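4. What happens when people miss a court date

I went into this part of the study thinking I'd be reading about people who skip town. I read 2,318 case files from the lower court in Vollville, all of them small stuff like unpaid fines, bounced checks and neighbor disputes, and in 195 of them the judge had signed a warrant after someone didn't show. Only six of those people had left the county. The rest were at home, or at work, or (my favorite) sitting in the wrong courthouse over in Povon!

Figure 3. Tabletop with a ketchup bottle and toy blocks.
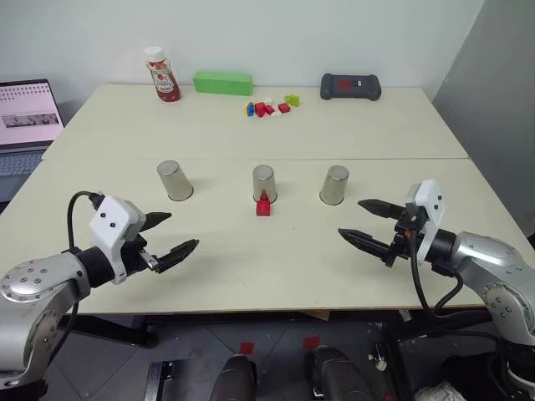

VOLLVILLE, August — I spent most of the month in the clerk's office with the paper files, and the paper tells you a lot. A summons here goes out once, by regular mail, to whatever address the police wrote down. If it comes back, the envelope gets stapled to the inside cover and the case goes ahead on the same date. I got pretty good at spotting a thick cover.

The warrants themselves are short. Most are one page with a box ticked and a bond amount filled in by hand, and the amounts wander all over the place. Two people with the same charge and the same clean record could get very different numbers depending on which courtroom they landed in. I asked the clerks if there was a schedule and they said yes, there was one, and then we all spent a while looking for it.

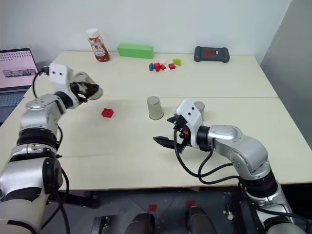 What bothered me more was the gap between arrest and release. In over 28 files the person was brought in, posted bond and walked out with a new hearing date, but the old warrant stayed open in the computer. Some got stopped again on it. One man carried his bond receipt in his wallet for that very problem, and a copy of it (folded in four, very soft at the corners) is in his file.

Povon does this differently. Its court switched to the Dvořáček calendar system, and a warrant closes there as soon as the bond is entered. Vollville still uses Miler, where closing a warrant is a separate screen and a separate login. I can't say the software explains everything — the Povon court is smaller and has fewer judges — but I'd want to look at that screen before I blamed anyone at the counter. I come back to the bond amounts in Section 5.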